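Music Video and Live Stream Restoration: Progress Report to the Funder

Project: Groltano archive video program
Prepared by: Viorica Furtună, project lead
Date: 11 August 2025

1. Purpose of this report

This report covers the second phase of the grant for restoring and re-releasing the Groltano label's music videos. It sets out what has been delivered, what is late, how the money has been spent and what we ask the funder to approve before the third phase begins. Figures for the first phase were given in the previous report and are repeated only where they have changed.

The label's holdings were made over several decades by many small production companies. Most of the videos were finished on tape. A smaller part was shot on film and edited on tape, and for those titles the film negative is sometimes still available. The grant pays for transfer, repair, rights clearance and a public release on the label's own channel, with a live stream for each group of titles.

2. Status of the catalog

The inventory is complete. It lists 843 items, counting each physical tape or film can as one item. The earlier estimate was lower because sub-masters stored under the artist's name had been left out. All items now carry a barcode and a shelf location, and the database can be searched by artist, title, director and format.

Duplicates were a larger problem than planned. Many titles exist as a broadcast master, a clean master without captions and one or more dubs. We transfer the clean master where it plays. Where it does not, we transfer the broadcast master and replace the captioned shots from the best dub. Items that will not be transferred stay in storage and are marked as such.

3. Transfer and repair

Transfers are made at Brolon under the contract signed in May. The deck used for the older tape format was out of service for part of the period with a worn head drum. A replacement drum was fitted and aligned, and test transfers before and after the repair were compared on a waveform monitor. Two tapes transferred just before the fault was found showed banding in dark areas and were run again.

Picture work follows the order agreed with the funder: dropout repair, time base correction, color balance, then light noise reduction. We have kept noise reduction low. In the first test group, the stronger setting removed stage smoke and softened faces in wide shots. The director of one of the videos in that group objected, and we agree with the objection.

Sound is taken from the original stereo music master wherever the label can supply it. Sync is set by hand at the first clear drum hit and checked at the last. Drift was found on several titles that had been edited to a cassette copy of the song. For these the picture is left at its original speed and the sound is adjusted to fit it — a method approved by the label's mastering engineer.

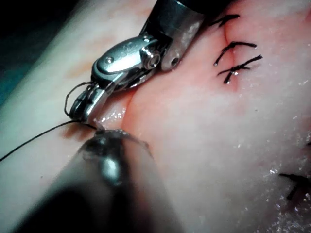
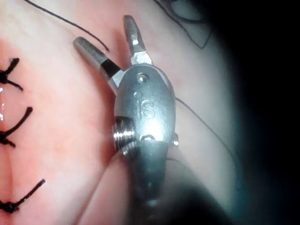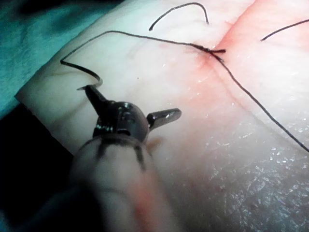 Metal instrument heads at close range over tissue or a practice pad.

4. Rights clearance

Clearance covers four separate rights: the song, the recording, the video itself and any performer whose contract did not include later use. The first two are held by the label or its publishing arm in nearly every case. The third is slower. Several production companies closed without a clear successor, and the paper trail ends with a letter or an invoice.

Where no owner can be found after a documented search, the title is put on a hold list and is not released. The search record includes letters sent, registers checked and replies received. We propose to review the hold list at the start of each phase and not before, as repeated searches in the same registers have given no new results.

Dancers and extras have been contacted through the agency Portela, which kept booking sheets for many of the shoots. Replies have been good for the larger productions. The fee offered is the same for everyone and is paid on signature. One group of dancers asked for a screen credit as well as the fee. We accepted this and have applied it to all titles where the names are known.

5. Public release

The first group of restored videos was released with a live stream on the label's channel. The stream ran for 90 minutes and consisted of the videos, a studio interview with one of the artists and questions sent in by viewers. It reached a peak of 3015 viewers at one time. The target in the grant agreement was set for total views in the first month, and that figure will be supplied when the month has closed.

The interview ran over its slot and the final video started late. Chat messages show that part of the audience left during the gap. For the next stream the interview will be recorded in advance and only the viewer questions will be live.

A second problem was the premiere setting on the channel. It applied a lower bit rate to the stream than to the videos published afterward, and fast cuts with strobe lighting broke up visibly. We have asked the platform whether the limit can be raised for the account. If it cannot, the next stream will avoid titles with long strobe sections. A flashing light warning is now placed before every title that needs one, both in the stream and on the separate uploads.

Captions in English have been made for all released titles. Lyrics were taken from the publisher's sheets and checked against the recording, as the sheets often give an earlier draft.

6. Budget

Spending on transfer is above plan owing to the deck repair and the two repeated tapes. Spending on clearance is below plan owing to the titles on the hold list. We ask to move the unspent clearance money to transfer for this phase only. The total does not change.

Storage costs rose when the film cans were moved to the cold vault at Busteo. This was foreseen in the agreement and is charged to the reserve. Staff costs are on plan.

7. Risks

Tape condition is the main risk. Up to 4 tapes in each batch need baking before they can be played, and the oven holds a small load. If later batches are worse, the transfer schedule will slip. We have asked for a price on outside treatment but have not ordered it.

The second risk is the availability of artists for the streams. Two have agreed in writing. A third has agreed by phone, subject to tour dates.

8. Decisions requested

The funder is asked to approve the move of money described in section 6, the revised format for the live streams, and the rule that the hold list is reviewed once per phase. A reply before the next batch is sent to Brolon would let us book the deck without a gap.

The full inventory and the search records are available on request from the project office.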